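4. Homing the arms and checking the grip

I do this every time the cell has been switched off overnight, and again after anyone has had a gripper off. Have section 3 (cable routing) finished first, or you'll only end up doing it twice.

1. Turn the key on the Drolier box to SETUP and let both arms power up.

2. Open the Casine panel on the laptop and press Home Left. Wait for it to stop before you press Home Right -- they don't look out for each other in SETUP.

3. Set the speed to 200. The box comes up at 700 and that's far too quick for this bit, believe me!

4. Lower each arm with the jog keys until the fingertips sit just clear of the table. Save the height as TABLE.

5. Open and close each gripper a few times. If one finger drags, go back to 2.4 and slacken the finger screws.

CAUTION: Keep your hands off the table while either arm is live. The stop button is on the Lahlou pendant, so have that in your other hand.

Note: if the panel says "height not saved", press Save again. Lindsay Cartwright thinks it's a timing thing and she's probably right, but I haven't got to the bottom of it.

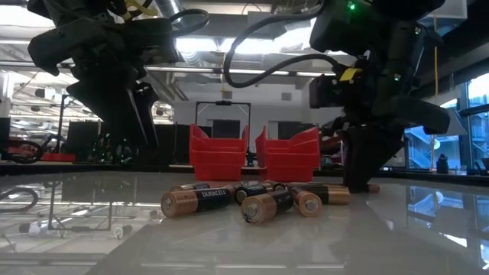
Grip force is the setting I fiddle with most, and I start it at 500 on both sides. Go up in small steps until a part lifts without slipping, then stop there. For parts I like AA batteries, scattered loosely between the two grippers like these Duracells, lying at all sorts of angles (if they're lined up neatly you'll learn very little). Try the ones lying lengthwise first, then the ones pointing straight out at you, which I find much fussier.

6. Save the force values under the cell name, NOLLODORA, and turn the key back to RUN.

7. Write both values on the sheet inside the box door.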